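I get asked a lot how to set up one big room so a bunch of people can work in it at once without driving each other up the wall. I've now done it in two places and I have opinions, so this is the long version of what I usually type out in a hurry.

What you need before you start: painter's tape, a tape measure (a long one, not the cute keychain kind), felt pads, some kind of cord cover, and an afternoon when you can shove furniture around. I did ours over one very sweaty afternoon and I'd split it in two if I did it again.

## Start with the table

Pick the biggest table first and place it before anything else. I know the temptation is to start with the desks along the walls because they feel easy. Don't! Every time I've done the walls first I've ended up with a big table wedged in sideways and a path you have to shuffle through.

A long table wants to run the long way, with room to walk down both sides. Put tape on the floor where it's going to go, then go get a chair, put the chair next to the tape, sit in it, push back like you're getting up, and have somebody walk behind you. If they have to turn sideways, move the tape. Do this on each side. It feels silly and takes maybe ten minutes, and it saves you from lifting the thing twice.

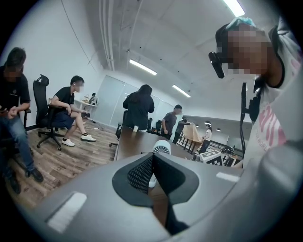 *Vivdale, August*

Ours is long and dark brown, on a wood floor with white walls, and I like how that works. A dark top means you can find white stuff on it in a second. It also shows every crumb and every speck of dust, so keep a cloth close by and get used to using it.

If your floor is wood too, felt pads go on anything that doesn't roll. For chairs with casters, check what the wheels are made of before you let them loose. Hard ones can scratch. I swapped a set on one of my own chairs and it's so much quieter now that I keep rolling around for no reason.

## Chairs

You want a mix. A tall chair with a mesh back and a headrest is lovely if you sit for hours, but it's a big object, and it's going to live wherever it was last rolled. I give the tall ones the open part of the room, away from the main path. They don't tuck under a table well (arms, usually) so planning for them to tuck is wishful thinking.

Leave a little open patch of floor near the chairs too. People turn around, put a foot up, lean on their knees, look at their phones. A room where every chair has to face a table gets stuffy fast.

## Air

Get a desk fan. Get it before it gets hot, when there are still fans in the store. I like a round one with a real grille, on the table where people work, and I turn it so the air goes along the table and not at anyone's face. Paper needs a weight on it, obviously -- I learned that with a stack of receipts.

The cord is the annoying part. Run it down a table leg with a couple of hook-and-loop ties and then straight to the wall. If it has to cross a path, use the cord cover. I got ours from Woltalell and it's a boring gray strip that stays flat, which is all I ever asked of it.

## Draping and covering

When something big needs a cloth or a sheet over it, do it from the far end of the table, where there's space to bend and stretch. My order goes like this:

1. Clear whatever is small and tippy.
2. Hold the sheet by two corners and lay the far edge down first.
3. Pull toward you, slowly.
4. Smooth from the middle out.
5. Check how far it hangs. If it touches the floor, somebody's wheels will catch it.

Beige is a good color for this. White gets gray within a week and dark ones collect lint.

## Light and walls 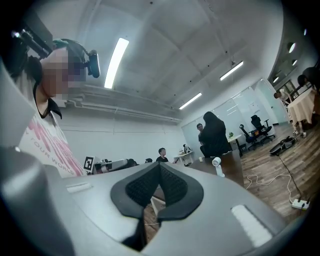
Vivdale -- Thursday

Look up before you settle on where the desks go. With long tube lights you get a bright stripe under each one and a dimmer patch off to the side, and a monitor facing the wrong way will have a white bar across it all day. So sit down at each spot, screen off, and look for the reflection. Turn the desk a little at a time until it slides away. I've gotten very picky about this and my eyes are happier.

Monitors do well against the back wall. Exposed pipes and beams I leave alone, by the way. No hanging plants off the pipes, no hooks, no string lights, however good it looked on that one website.

Glass partitions are great if you want to split off space and keep the light. The white kind gives you some privacy and doesn't make the room feel small. They do show fingerprints around the edges, so wipe those when you wipe the table. Whiteboards I'd put at the back, where you can stand in front of one without blocking the path. Wipe them down once a week or the marker gets stubborn.

## Live in it for a week

Leave the tape on the floor for the first week. Watch where people stand to talk, because they'll pick the same spot every time, and if that spot is in your walking path then the path has to move. Ours moved on the second day.

Then peel the tape. Slowly, at an angle, and not after it's been baking in the sun by a window, or you'll be there with the goo remover like I was.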